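Business Card Printing: Frequently Asked Questions

What is the smallest order you take?
Stidon prints cards in lots of 50. You can split a lot between two names if the layout is the same for both.

Can I supply my own artwork?
Yes. Send a PDF with 2 mm of bleed on every side and all fonts embedded. Keep text well inside the trim line. Logos copied from a website usually print blurry, so ask your designer for the original file.

Will the colour match my screen?
Close, but screens and ink never agree completely. If your brand colour has to be exact, give us the ink reference and order a printed proof.

Which stocks do you carry?
Dobre is our standard matte. Hadard is heavier and uncoated – good if you like to write on the back of your cards.

I found a mistake after approving the proof. What now?
Call the Diltmont counter straight away. If the job hasn't gone to press we can swap the file at no charge. After that it has to be reordered.

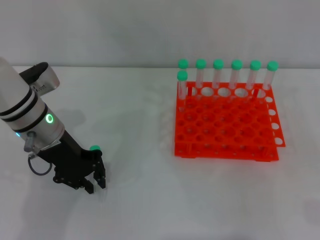
Reorders use the file we have stored, so check your phone number and title before you confirm.

Can I pick up my order?
Yes, from the Diltmont counter during business hours. Bring your order number.

Do you keep old files?
We hold them for two years from your last order.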